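Flomamness

Flomamness(フロマムネス)は、英語圏の匿名掲示板Iltemskaで形成された自己啓発系のオンライン思想、およびその支持者の集団である。人間の決断力は視野の下半分に入るものの色と配置に左右されるとする「下方視野説」を中心に置き、これに職場内の序列論、食事法、睡眠法、対人関係の助言を組み合わせている。支持者は自らの立場を「応用行動学」と称するが、査読を経た研究に基づくものではなく、一般には疑似科学に分類される。

目次
1 名称
2 成立
3 主な主張
 3.1 下方視野説
 3.2 三層序列
 3.3 生活規則
4 用語
5 運営と収益
6 言説の特徴
7 検証可能性
8 床材論争
9 分裂と現状
10 関連項目

名称

語源は定まっていない。掲示板の初期の投稿ではfloor(床)とmomentum(勢い)を縮めたものと説明されていたが、後に公開された入門文書では、創始者が夢の中で聞いた語であり既存の言語に由来しないとされた。両説の矛盾を指摘した投稿は削除されており、現在の入門文書に語源の項目はない。日本語圏では「フロマムネス」の表記が多く、「フロマ」と略されることもある。支持者の自称はFlomamistであるが、批判者はこの語をほとんど使わず、単に「フロマ勢」「床の人」などと呼ぶ。

成立

Iltemskaはもともと営業職の情報交換を目的とした掲示板で、業種別の板のほかに、商談の進め方を扱うSalesという板が置かれていた。Flomamnessの原型は、このSales板に連載された長文の投稿群である。投稿者は固定の署名を用いず、文体の一致から同一人物とみられているものの、複数人による共同執筆とする見方もある。

連載の前半は、商談の席で視線をどこに置くかという実務的な内容にとどまっていた。相手の目を見続けると疲れるので、ときどき机の上の資料に視線を落とすとよい、といった助言であり、営業の入門書に見られるものと大差はない。転機は連載の後半で、視線を落とした先にある色が本人の判断を変えるという主張が現れ、続いて、その影響を受けやすい人間と受けにくい人間がいるという類型論が加わった。ここから議論は商談を離れ、誰が組織の上に立つべきかという話題に移っている。

同じ年の12月、連載をまとめた文書が掲示板の外で配布された。この文書は「20箇条」と呼ばれ、現在も支持者の間で基本文献として扱われている。原投稿にあった留保の表現、たとえば「自分の場合は」「確かめたわけではないが」といった句は、文書化の際にほぼすべて取り除かれた。批判的な論者は、この編集作業こそがFlomamnessの実質的な成立であるとみている。

主な主張

下方視野説

下方視野説によれば、人間の視野の下半分は意識されにくく、そのため外部からの操作に対して無防備である。床、机の天板、靴、他人の手といったものが絶えず決断力を削っており、成功者は例外なくこの部分を管理しているという。管理の方法としては、机上の物を一定の向きに揃える、歩行中に床の継ぎ目を数えない、会議の前に床の色を声に出さずに三度唱える、などが挙げられている。

20箇条では、この説の根拠として「703例の観察」が挙げられている。観察の対象、場所、記録方法、判定基準はいずれも示されていない。703という数は支持者の間で象徴的な意味を帯びるようになり、利用者名や動画の題名に用いられる。内訳を問われた際の公式の回答は、観察対象の匿名性を守るため公開できないというものであった。集計表のみの公開を求める声にも同じ回答が返されている。

三層序列

三層序列は、人間を「上層」「中層」「床層」に分ける類型論である。上層は下方視野の影響を受けず、中層は訓練によって影響を遮断でき、床層は影響を受け続けるとされる。どの層に属するかは14項目の自己診断で判定するが、設問の多くは「他人より早く決断する方だと思うか」といった自己評価であり、回答者の自信の度合いを測るものになっている。

自己診断の結果は中層に偏るように設計されている。採点表によれば、床層と判定されるには14項目のすべてで最低点を取る必要があり、上層と判定されるには、有料講座の修了を前提とする2項目で満点を取らなければならない。したがって初めて診断を受けた者は、ほぼ確実に「訓練によって改善できる層」に入る。血液型性格判断や各種の適性診断と同じく、曖昧な記述を自分に当てはまるものとして受け取る傾向、いわゆるバーナム効果の利用がみられる。

三層序列は職場の人間関係にも適用される。意見の合わない同僚や上司は床層に分類され、その発言は内容を検討するまでもなく退けてよいとされる。反対に、支持者が昇進を逃した場合には、組織全体が床層化しているためと説明される。どちらの結果も理論の裏づけになるため、理論の側が修正される契機は存在しない。

生活規則

食事については、皿の色と料理の色を近づけないこと、昼食を立ったまま取らないことなどが定められている。睡眠については、寝室の床に物を置かないことが求められる。これらの規則のうち、整理整頓や規則的な食事に関するものは、従った者の生活を多少改善する可能性がある。ただしその効果は下方視野説を前提としなくても説明でき、説の正しさを示すものではない。対人関係の項目では、交際相手の靴の選び方から層を判定する手順が記されており、外見に基づく差別的な評価を助長するものとして批判が多い。

用語

落視:視線を下に落とすこと。無自覚な落視は決断力の喪失を招くとされる。
遮床:訓練によって下方視野の影響を断つこと、またはその状態。
継ぎ目読み:床の継ぎ目を目で追う癖。床層の兆候とされる。
逆照:批判者が批判を行うことで自らの層を露呈するという考え方。批判への応答として最も頻繁に用いられる。
静かな703:観察例に含まれるとされる成功者のうち、沈黙を守っている人々。実在は確認されていない。

用語の多くは日常語で言い換えることができる。「遮床が浅い」は「気が散っている」とほぼ同義であり、「落視が続く」は「うつむいている」を指すにすぎない。専用の語彙は、内容を精密にする働きよりも、集団の内外を区別する働きを担っている。

運営と収益

初期のFlomamnessには運営主体がなかったが、文書の配布後、Hensideを名乗る事業者が講座と会員制の配信を開始した。Hensideと連載の投稿者との関係は明らかにされていない。講座は入門、遮床、指導者の三段階で構成され、上位の講座を受けるには下位の講座の修了が必要である。指導者講座の修了者は入門講座を開くことが認められ、受講料の一部をHensideに納める。受講者の募集そのものが指導者の評価項目に含まれるため、連鎖的な勧誘の構造を持つとの指摘がある。

講座の返金規定には、効果が得られない場合は受講者の側に継ぎ目読みの習慣が残っているとみなす、という趣旨の条項があった。この条項は批判を受けて文面から削除されたが、返金の条件がどのように変わったのかは示されていない。

言説の特徴

Flomamnessの文書や配信には、いくつかの定型的な論法が繰り返し現れる。第一は、平凡な助言と極端な主張の往復である。批判を受けると「机を片付けようと言っているだけだ」と後退し、批判が収まると再び序列論を展開する。議論学でモット・アンド・ベイリーと呼ばれる手法に相当する。

第二は進化心理学風の物語の挿入である。草原で足元の蛇に気を取られた者は群れの長になれなかった、という挿話が20箇条に収められている。足元の蛇に気づかない者の生存率については触れられていない。また、仮にこの挿話のような淘汰が存在したとしても、現代の事務職における昇進との関係を示すには別の証拠が必要である。

第三は逆照による批判の無効化である。反論を心理的な欠陥の表れとして扱うこの論法は循環論法であり、支持者の間で疑問が生じた場合にも内部の統制手段として働く。Iltemskaの過去の投稿には、観察例の内訳を尋ねた支持者が床層と認定され、板への書き込みを制限された経過が残っている。

検証可能性

視野の下側と上側で知覚の特性に差があること自体は、視覚研究で扱われている主題である。しかし、知覚課題の成績に差が生じることと、人格や社会的地位が床の色で決まることの間には大きな隔たりがある。Flomamnessの文書はこの隔たりを埋める議論を欠き、前者に関する一般的な記述を後者の証拠として提示している。

下方視野説を検証するには、少なくとも「決断力」の測定方法を事前に定め、床の色以外の条件を揃え、判定者に条件を伏せる必要がある。支持者による自主的な実験は何件か公開されているが、いずれも実施者本人が被験者と判定者を兼ねている。対照条件を設けたものはなく、結果が予想に反した試行は「準備不足」として集計から外されている。

床材論争
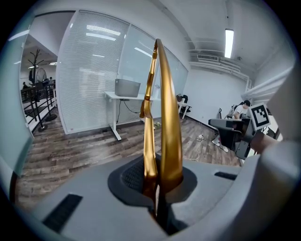

床材論争は、どのような床が決断力を損なうかをめぐって支持者の間で起きた対立である。20箇条には「混じった色の床は混じった決断を生む」との一文があり、単色の床を最良とする解釈が長く主流であった。これに対し、指導者講座の修了者の一部は、木に由来する模様は例外であり、むしろ遮床を助けると主張した。争点となったのは、木目調ではあるが色が均一でない床の扱いである。写真のオフィスの床のように、灰色と茶色の入り混じった木目調の板が並ぶものは、単色派の基準では最も有害な部類に入り、木目派の基準では推奨される部類に入る。同一の床に正反対の判定が下されるにもかかわらず、両派とも観察例によって自説が裏づけられているとした。

Hensideは当初この論争に関与しなかったが、後に「床の判定は有資格の指導者が現地で行う」とする見解を示した。これにより判定基準の公開は見送られ、現地判定が新たな有料の業務となった。判定の再現性、すなわち別の指導者が同じ床に同じ判定を下すかどうかについての資料は公表されていない。

敷物の使用については両派とも認めているが、理由は異なる。単色派は敷物を有害な床を隠す手段とみなし、木目派は継ぎ目を隠す手段とみなす。透明な保護マットの扱いは未決着である。

分裂と現状

床材論争の後、単色派の多くはIltemskaを離れ、独自の会員制掲示板に移った。残った木目派はHensideの講座を中心に活動を続けている。Sales板では原連載の投稿が閲覧できる状態にあるが、新規の書き込みは営業実務に関するものに限られ、Flomamnessへの言及は管理方針により別の板に移される。

毎週月曜日に行われていたHensideの公開配信は、現在は会員限定となっている。過去の配信の一部は批判者によって文字起こしされ、用語集とともに保存されている。文字起こしには、講師が三層序列の判定基準を同じ配信の中で異なる内容に言い換えている箇所が複数含まれる。

支持者の規模を示す信頼できる資料はない。Hensideは会員数を公表しておらず、掲示板の登録者には批判者や休眠利用者が含まれるため、登録数から推定することも難しい。

関連項目

バーナム効果
モット・アンド・ベイリー
循環論法
確証バイアス
反証可能性
連鎖販売取引
自己啓発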